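Plisivia Opens Second Bin-Handling Data Site in Hornisbridge

Expanded collection program will supply training examples for the company's Cernent picking software

HORNISBRIDGE, October 29, 2024 - Plisivia, a developer of software for robotic picking, today announced that its second data collection site is in full operation. The site gathers examples of robot arms picking up, moving and setting down everyday objects in open bins. The examples are used to train Cernent, the company's learning system for warehouse and returns handling.

The Hornisbridge site started work in May with a small number of workstations and now runs 7 of them. Each workstation has an arm, a gripper, a bin and at least one fixed camera. Operators guide the arms by hand controller for part of each shift, and the arms run on their own for the rest. Both kinds of work are recorded and kept.

Plisivia said the new site has delivered more than 1820 hours of recorded handling to date. Every recording includes camera video, joint positions, gripper state and a short written label saying what the operator or the system was trying to do, such as "move the sponge to the back compartment" or "pick up the toy nearest the wall."

The company decided to expand after early customer trials of Cernent. In those trials the software did well with boxes and bottles of regular shape, and less well with soft items, thin tools and objects lying close to a bin wall. Most of the recordings the software had learned from at that point came from a single workstation with one type of bin and fixed lighting. Plisivia concluded that more variety was needed in the training examples before the next release.

To provide it, the Hornisbridge team changes the objects in each bin on a set schedule. The current object library holds 57 groups of items, including kitchen goods, hand tools, toys, cleaning supplies, packaging and office items. Many were bought secondhand. Bins also differ between stations. Some are plain, some are split by a divider, and some are kept in use after they have become scratched, as bins in a working warehouse would be.

Failed attempts are not thrown out. When a gripper misses an object, drops it or pushes it into a corner, the recording is labeled as a failure and stored with the rest. Plisivia uses these recordings to train the part of Cernent that judges whether a planned grasp is likely to work. The operators also record recoveries, in which the arm starts from a bad position and has to get back to a good one.

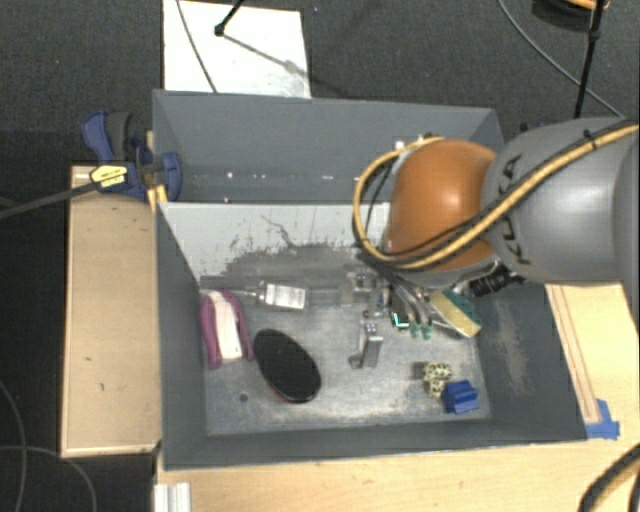 Labeling is done on site by the same people who operate the arms. Plisivia tried sending recordings to an outside labeling service last year and found that labelers who had not run the equipment often disagreed about when a grasp had started or ended. Operators now label their own sessions within one working day, and a second operator checks a sample of each batch.

Data from the site goes into a review stage known inside the company as Paul. Paul checks each recording for missing video, clock errors between camera and arm, and labels that do not match the movement of the gripper. Recordings that fail the check go back to the station they came from. The review stage was built for the first site and was rewritten over the summer to handle the larger volume.

Training new operators takes 6 working days. The first part covers safety, emergency stops and care of the grippers. The second part is spent at a station with an experienced operator. No background in robotics is required, and several of the current operators came from warehouse and retail jobs in the Hornisbridge area.

The next release of Cernent will be the first trained on data from both sites. Existing customers will receive it as a regular update and will not need to change their arms or cameras. Customers who use their own bins and want them included in the collection schedule may ship a sample bin to Hornisbridge - the company asks for two of each type, so that one can be kept as a spare.

Plisivia does not record at customer locations under this program, and no customer data is included in the Hornisbridge collection. The company plans to make a small portion of the recordings available to university research groups on request. Terms for research access will be posted on the Plisivia website when they are final.

About Plisivia

Plisivia develops software that lets industrial robot arms pick and sort mixed goods. Its main product, Cernent, is used in warehouses, returns centers and parts rooms. The company operates data collection and testing sites and offers installation support to its customers.

Media contact

Plisivia Press Office, Hornisbridge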